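The Dark Side of Grippy

Matte black was supposed to save us from fingerprints. What it does with crumbs is another story.

By the Home & Kitchen desk

The Mernora catalog runs to 27 pages this season, and you have to go a long way in before you meet anything shiny. Handles, trays, drawer liners, jar openers, even the feet on the toaster stand come in black or charcoal with a fine raised texture. The copy says the finish "forgives." I have lived with a fair amount of it since July and I would like to know what, exactly, has been forgiven.

The case for texture is easy to make. It holds. A dotted or sandy surface gives you something to push against when your hands are greasy, and it doesn't flash every thumbprint back at you under the kitchen lights. Wanigasekara, the housewares store in Soswood where I bought most of mine, had a whole wall of it and almost nothing smooth left to compare it with.

Then someone eats toast. Pale crumbs on a pale counter can sit there until evening without bothering anyone. Put the same specks on a rough black tip or edge and they stand out from across the room. Dust is worse in its quiet way. It settles into the grain and turns the black to a flat gray, while the smooth parts right next to it stay dark, so the thing looks worn long before it has any right to.
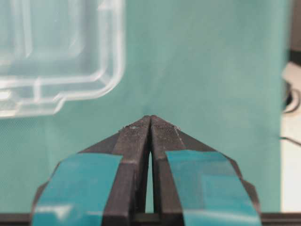

What gets it off

Zulata sells a cleaning putty for this, with a promise of 3,000 uses on the lid. I can't say who did the counting. Mine picked up the larger crumbs well enough and left the fine stuff where it was, and by the second week it had gathered so much lint that I didn't want it near a cutting board.

A damp microfiber cloth did no better. It moved the dust around and left a little of itself behind. Paper towels shed, and I'd skip them.

The winner was an old toothbrush, dry, worked in small circles and then tapped out over the sink. Go over it 2 or 3 times, wipe with a barely damp sponge, and let it air dry. It takes a minute per piece – fine for one handle, less fine for a drawerful.

Should you buy it anyway?

For things you grip hard, yes. I'm keeping the jar opener. For trays and anything that sits out near the bread, I'd look for something smooth in a middling color and put up with the fingerprints.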